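Prurkanico Ward Transfer Notes: README

Version 2, last edited in May

What you are getting

Prurkanico is a set of 1221 short written notes on patients moved from one hospital to another because of a suspected or confirmed infection. The notes were typed by ward staff at the sending hospital, cleaned by us, and tagged by hand. Each one covers a single transfer. The text is English. Names, addresses, dates and bed numbers were taken out before we received the files.

Please read the rest before you build anything with it. Version 1 was used in ways we would not have signed off on, including a chart that claimed to rank hospitals by how fast they act. The notes can't support that. We doubt they can support half of what people ask of them.

Where the notes come from

Two groups of hospitals sent files, listed in the data as Emgate and Pumgate. Emgate is a large city group with its own isolation unit. Pumgate is a string of smaller sites that mostly send patients elsewhere. The two groups used different forms, and the forms shaped what got written down. Emgate's form has a box for travel history, so its notes nearly always mention travel. Pumgate's has no such box. If your model decides that Pumgate patients don't travel, it has learned the form.

Pumgate also changed its form partway through collection. We were told this after tagging was finished. The field form_version marks the old and new layouts where we could tell them apart, and is left blank where we couldn't. Do not fill the blanks by guessing from note length. We tried that and the guesses were poor.

Fields

note_id: a random string with no meaning. Sorting by it does not give you time order.

group: Emgate or Pumgate.

form_version: old, new or blank. Pumgate only.

text: the note after cleaning. Spelling mistakes are kept.

reason: the tagger's reading of why the patient was moved. There are 12 possible values, listed in reasons.txt.

certainty: high or low, set by the tagger. This is how sure the tagger felt about the reason. It says nothing about the diagnosis. Several users of version 1 read it the other way.

outcome: mostly blank. See Known problems.

How the tagging was done

Each note was read by two taggers working apart. Both had experience on hospital wards, neither in infectious disease. Where they agreed, the tag stands. Where they didn't, they met and picked one, and the certainty field was set to low. We did not keep the original split tags in version 1, a mistake we regret. They are in splits.csv now, for the notes where the paper sheets could be found.

We're wary of agreement scores and don't print one at the top of this page the way many data cards do. Two people trained on the same sheet by the same trainer will agree with each other, and that tells you the training worked. It doesn't tell you they were right. We had a set of 100 notes checked by a physician, and her disagreements with the taggers were mostly over two tags: "exposure only" and "precaution". If your results hang on telling those apart, merge them and see if the results survive.

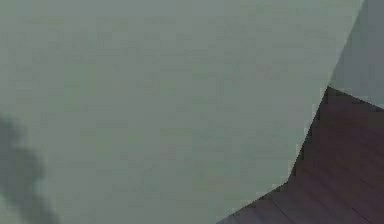

Known problems

The outcome field is close to useless. Sending hospitals rarely hear what happened to a patient, and what they do hear tends to arrive by phone and never reach the note. A filled outcome usually means something unusual took place, good or bad. Any survival figure worked out from this column would be wrong, and we can't tell you in which direction.

Some patients were moved more than once and show up in more than one note. With the names gone, we can't link them. Treating each row as a separate person will give you too many people.

A number of notes were plainly copied from an earlier one and edited. You will see the same phrase, with the same typing error, in notes on different patients. We removed exact copies and left near copies in. If you split the data at random for training and testing, near copies will land on both sides and your scores will look better than they should. The file splits_by_phrase.csv gives a grouping that cuts this down. It does not cure it.

Hospital staff write for other hospital staff. "Query" in a note may mean a real suspicion or may be a habit of the person typing. "Stable" covers a lot of ground. We left such words alone and have no glossary, for the simple reason that the wards didn't agree on one either.

Mrema baseline

Mrema is the small text classifier shipped in the baseline folder. It guesses the reason tag from the note. It does fairly well on the common tags and badly on the rare ones, and a fair share of its success on the common ones comes from spotting which form was used. Strip the form headings with strip_headings.py and its scores drop. We include both sets of results so you can see the drop for yourself. If your own system beats Mrema with the headings left in, we are not very interested. Run it again without them.

Mrema must not be used to decide where a patient goes, who gets isolated, or how soon. It was never tested for that and we see no sign that it would be safe.

What the data might be good for

Studying how transfer notes are written. Testing tools that remove personal details, though the easy ones are already gone. Teaching students what messy clinical text looks like. We'd be happy to hear about other uses, but please send the method along with the result.

What it is not good for

Estimating how common any infection is. Comparing the two groups on quality of care. Training anything that talks to patients. Predicting outbreaks, a request we get every time a new illness is in the news.

Privacy

The cleaning was done by a script and then by eye. Both miss things. A rare illness combined with an odd job can point to one person even with the name removed, and we cut such details where we noticed them. If you find something we missed, stop sharing the file and report the note_id to the maintainers. Don't paste the text of the note into a public issue.

Getting the files

Access is by request only. You'll be asked what you plan to do and who else will see the data. Requests that say "research" and nothing more are turned down. Version 1 has been withdrawn, so please delete any copies you still have and rerun your work on this release.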